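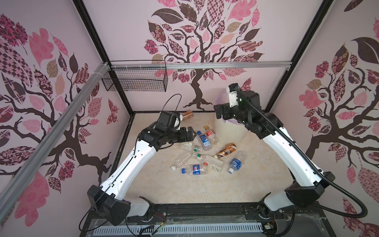
The Ulik open day promised "a hands-on morning with waste", and I had got up at six for it. Bastien Marty, who met us at the door in Ferrand, handed out coffee and asked which of us rinsed our bottles. Fourteen hands went up. I suspect four were telling the truth.

Drinks bottles are his subject. He can talk for half an hour on caps alone (leave them on, he says) and longer on labels, the glossy wraparound sort being a particular grievance. Brown plastic gets its own sigh. A crumpled bottle he rather approves of, as it takes up less room in the bag.
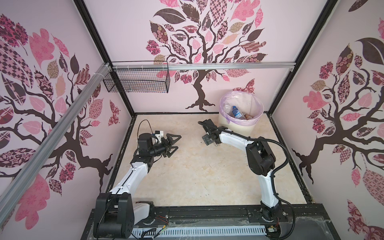

I asked about the wallpaper. Trees, pink leaves, paisley, the odd butterfly: my aunt had something similar in her downstairs loo. Marty said it had been cheap. The lavender bin liner was apparently nobody's decision at all, though it goes beautifully.

After that came a talk from Datadby with 54 slides, of which I remember the one about yoghurt pots. Lunch was a cheese roll and, inevitably, a bottle of water. I carried the empty home on the train, cap on.

Parking is free before ten. Bring a jumper.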